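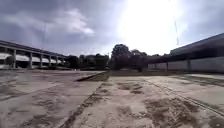 Board term ended but no replacement, am I still on the board??

Posted by Precious Chauke

Hi all, quick one hopefully. I'm on the board of a small arts nonprofit in Bosville (nine seats, two empty right now). My term ran out at the annual meeting in September. Nobody was nominated for my seat, no vote taken either way, minutes just say "seat to be filled." I've kept coming to meetings and voting. Next one is Thursday at 6 and we're voting on a grant agreement with Istmont, 40 pages, and our director says my vote might not count. Bylaws say three year terms and thats it. Do I vote or sit out? Do the votes since September get thrown out? Kind of need to know before Thursday.

Vidar Midtbø
Look for the word "holdover" or "until a successor is elected." Might be in the articles and not the bylaws, ours was. Lots of states have it in the nonprofit law too, so you stay on until somebody takes the seat even if your bylaws are silent. Check your state, they're not all the same. Assuming you're a holdover, you vote like anyone else and you count for quorum.

If you can't find out in time: have the board appoint you to your own seat first thing Thursday, if the bylaws let the board fill vacancies. You stay out of that vote. Then do the grant. Then one motion to ratify everything since the annual meeting, list the items by date. Put it all in the minutes. Make sure you have quorum without you for teh first part.

Also go back and look at the old vote counts. If everything passed by two or more your vote probably changed nothing, but check quorum for those meetings too.

Liv Wallin
Just resign and get re-elected next year. We had this at Brekke and it was a huge mess, people argued for months

Eskil Solheim
Don't resign before Thursday, you already have empty seats and could lose quorum. Vidar's order is right. I'd email whoever at Istmont handles the agreement and ask if they want a board resolution with names on it, some funders do. And fix the bylaws after, one sentence does it.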